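Dust in the house: small habits which help

In our home the dust comes back very quickly in summer, when the windows stay open all day. My neighbour Flora Farquharson taught me to begin at the top of the room and finish with the floor. I was doing the opposite for years and cleaning everything twice.

For shelves I use an old cotton sock, a little damp. Dry cloths only move the dust to another place -- usually onto the television.
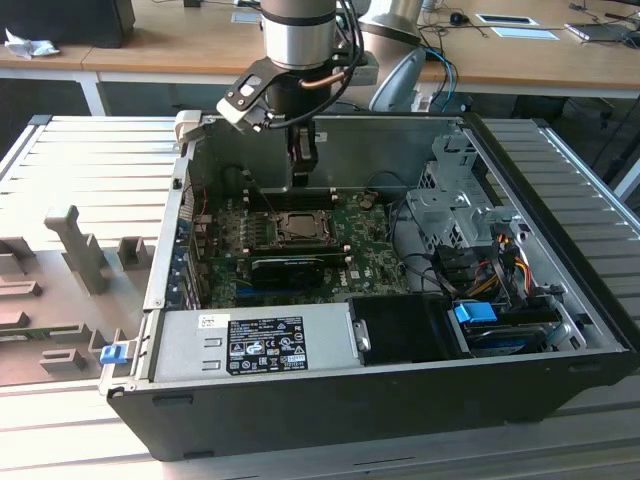
Electrical things need more patience. Switch off at the wall, pull out the plug and wait 20 minutes before you open anything. A desktop computer is easier to clean when the tower lies on its side with the side panel off, so the green motherboard faces up and you can see inside in good light. Use a soft dry brush, never the sock.

Fans and heaters I do every December. Hold the blades still with one finger while you brush, and put the screws in an egg cup, not on the carpet.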